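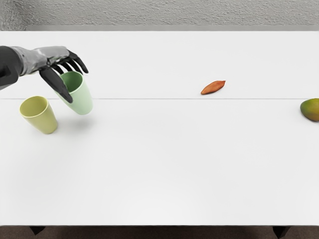 Simulated tabletop task: the hand at the green cup, with the yellow one beside it.

Buy the table last

Jan 19, 2023

Every winter I get the same sort of email. A small firm has found a bit of money, the financial year ends in March, and could I please tell them which robot to buy before it vanishes? I used to answer with a shortlist. Now I answer with a question about cups, and I think I've lost a couple of readers over it, but I'm going to make the case anyway.

My view is that you should spend your first chunk of budget on simulation, and you should spend it on the dullest job you can think of. A white table, two cups, a mango at one end. That's plenty to be going on with. If your supplier can't show you their hand dealing with a plain tumbler in software, I don't see why you'd pay to have the same hand delivered on a pallet.

I came to this the expensive way. When I was doing the purchasing at Furtado (we packed catering supplies, nothing glamorous) we bought an arm because the demonstration was lovely. It came with a two-finger gripper, and we'd budgeted for the arm, the gripper and the stand, and felt very grown up about it. Then came the guarding, the air line, the new fingers for the gripper, the training days, and the week when the line was stopped while all of it was fitted. None of those had a row in my spreadsheet. The arm was fine! It was my planning that was rubbish.

So here's how I'd split it if I were starting again. Take whatever you think the robot costs and put the same again next to it for everything round the robot. Before either of those gets touched, set aside a small pot for trying the work out on a screen. The quote I have in front of me from Elent is £538 a month for a seat on their simulation package, and the hand that goes with it costs a great deal more than that. You could run the software from now until the summer and still not notice it beside the price of the hardware.

People tell me simulation isn't the real world, and of course it isn't. A rendered cup won't tell you how a real one behaves when it's greasy, or what happens when someone has left a label half peeled off. I wouldn't sign off a safety case on the strength of it. But it's very good at questions of reach and layout, and those are the ones that wreck budgets. Can the hand get its thumb down past one cup without clouting the next? Does it need five digits at all, or would you be just as happy with a cheap pair of pads? How big does the table have to be? You'd be amazed how many quotes arrive with a bench size in them that came out of somebody's head.

The fingers question is the one I'd dig in on. A hand with four fingers and a thumb looks marvellous, and I completely understand wanting one. It also has a lot more joints to look after, and joints mean spares, and spares mean a shelf and a person who knows what's on it. If your product range is all tumblers, buy something simple. If it's tumblers today and fruit next month, then the fancy hand starts to earn its keep — but make the supplier show you both, on the same table, before you agree to anything. 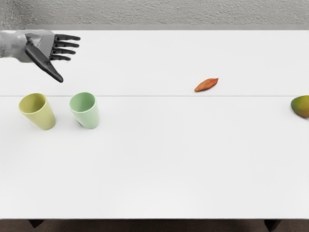
What I'd ask for in the quote

First, I'd want 100 attempts at your own task, run in simulation, with the failures included. Suppliers love sending the good ones. Rurnness sent me the whole lot when I asked, fumbles and all, and I thought better of them for it.

Second, ask what happens to your work if you change hardware. I've seen a quote from Didum where the task files were tied to one model of hand, and the clause saying so was tucked in after the delivery terms. That's a cost, even if it hasn't got a pound sign beside it. You'll meet it the day you want to upgrade.

Third, get the spares priced now, with the price held for a decent stretch. Fingers and thumbs as separate items, please, and not just a complete hand.

And do leave the furniture until the end. I know it's the easy bit, and it's nice to have something turn up and be able to say the project has started. But the bench is the thing you'll change your mind about most, and moving an edge on a screen costs you an afternoon. Mine at Furtado was bolted to the floor in the first week, and it was 2 inches too high.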